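Print this article
E-mail this article

Rellska sells sporting goods by mail, and a good part of its returns room is tennis balls. They come back out of their cans, brands mixed, and someone has to sort them and repack them. Management would like that someone to be a robot arm.

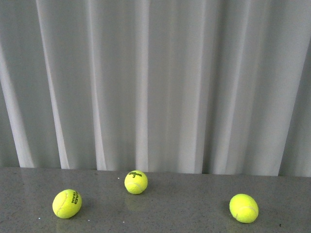 Hildegard Rieger has worked returns for 16 years. She was told in July that the arm would "free her up," and she is still waiting to hear for what. The project, named Hirow, came with a target of 300 cans a shift. Her own target is 100.

I asked who had set the higher number. Nobody on the floor knew.

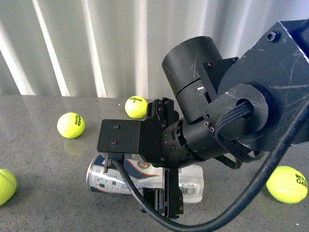

The arm over a can lying on its side, with tennis balls on the table.

Rostyslav Kovalchuk, the shift lead, is more patient than I am. He thinks the machine will get there - in a year, maybe two - and that his crew will end up tending it. Tending pays less at the Utham warehouse, where the company tried the same thing with shoe boxes. He has asked for the pay scale in writing.
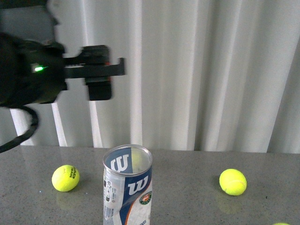
Rieger can tell a dead ball by squeezing it, and she tosses it in the bin without looking. That skill is missing from the project plan, which talks only about picking and placing. She has offered to explain it. So far she has been asked to fill out a survey.

Last updated: August 15, 2023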